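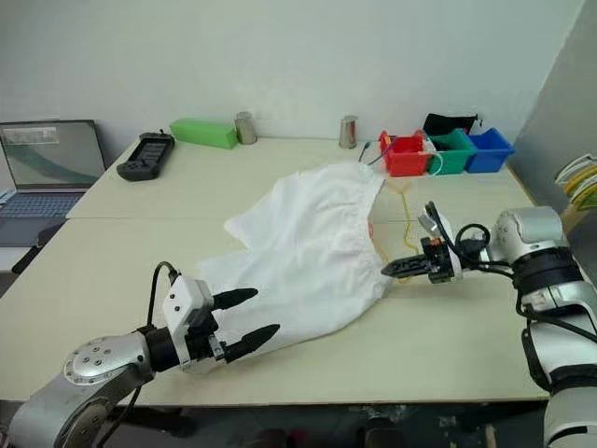

*Folding table, Drernville room. White elastic-waist piece, before folding.*

**Progress report to the Auer fund, 8th October**
From: Wyn Dafis
Cc: Fulvio Sanna

Short one, sorry, grant portal closes at five and I still have the receipts to scan.

**Where we are**

- 1209 garments sorted and folded since June. Target for the whole grant is 2595, so we're a bit behind.
- 491 of those gone out already to the Vodero shelter and the two school closets. Rest is on the shelves in the back, bagged by size.
- Mending pile is bigger than planned. Mostly waistbands and hems.

**Folding**

Shirts and towels are fine. Quick, stack well, no complaints from Vodero.

Elastic waists are the slow part. The white one in the photo is typical: gathered waistband, soft fabric, wrinkles everywhere, and until you find the waist opening you can't tell front from back. We tried folding straight from the heap and it came out lopsided every time. Now doing it this way:

1. Find the waistband first, get hold of it
2. Pull the piece out flat, waist to the right
3. Smooth from the waist down
4. Fold lengthwise, then in thirds

Still slower than I'd like but the stacks stay up. Fulvio wants to try rolling them instead. Will do one bag each way and let Vodero pick.

**Table and room**

Two sections pushed together gives us the length for skirts and wide pants. The seam runs lengthwise and thin fabric catches on it a little when you drag it accross. Want to put a cloth cover over the whole top, have a quote from Rerkora, not ordered yet.

Back edge of the table is getting crowded. Laptop, metal cups, the little red, green and blue bins, a pouch, all living along the wall. Fine for small pieces, in the way for anything long. Plan is one shelf above, move everything but the laptop up there. The small bins need labels too, I keep opening the wrong one.

**Money**

Spent 490 dollars this period. Bags, size tags, two irons, thread. Shelf and table cover come out of next period. No changes to the budget lines, receipts to follow in a seperate email.

**Problems**

- Size tags falling off in the bags. Switching to the pin kind.
- Too many adult smalls, hardly any kids' pants. Fulvio is asking the schools again.
- Lost most of a week to the heating repair. Not getting that back.

**Next**

- Work through the elastic waist backlog
- Shelf up, table cover on
- Second delivery to Vodero, date to be agreed with them

One question for you: can mending supplies go under "materials" or do they need their own line? Need to know before I order more elastic.

Wyn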